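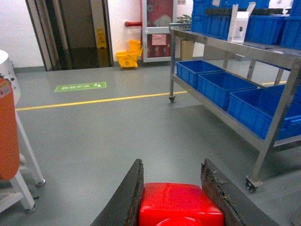

Tia Furnival has strong feelings about crates. She'll tell you so herself, usually within five minutes of shaking your hand, and usually with one hand resting on a shelf as if it were the neck of a favorite horse. She looks after the storage floor at Windance, a parts and packing business on the edge of Prustgate, and when I visited on a Wednesday in February she had been up since before six, moving things from one shelf to another and then, after a cup of coffee, moving a few of them back.

I had come expecting to talk about software. The people at Windance do have some, and I'm told it is very good, but what Tia wanted to show me was the shelving. Stainless steel, all of it, and plain blue crates wherever you turn. She likes the steel for the way it wipes down. She likes the blue because it shows up against everything else, and because when she started here the crates came in 7 colors and every department had its own private idea of what green meant.

"You'd find three people standing around a green crate, having a discussion," she said. "Now it's a crate. You look at the shelf to see what it's for."

So the shelf does the talking, and a good deal of thought goes into which shelf is which. Deep crates with ribbed sides take the heavy or awkward things, and the small bins are kept together in rows so that a gap is easy to spot. A crate that has been emptied goes back to its own place, open side up, and waits there. Tia is firm on this point — an empty crate left on the floor will have something in it by lunchtime, and it won't be the right thing.

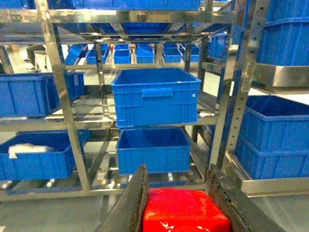 The cloths were Veikko Nurmi's idea. He came over from Lametov two winters ago, and he can't walk past a dusty rim without doing something about it, so he asked for a crate of plain white ones on a bottom shelf where anyone could grab one in passing. Tia thought they'd vanish in a week. Windance went through more than 500 of them in the first year, most of them washed and used again, and she has since come around so completely that she keeps a few in her own kitchen at home.

Wheels were a longer argument. Veikko wanted casters on every unit, and Tia wanted them only on the carts, with locks, and parked well clear of the yellow line. They settled it over a plate of his sister's cardamom buns, mostly in Tia's favor, and the taller racks by the old Varghese loading door have stayed where they are ever since.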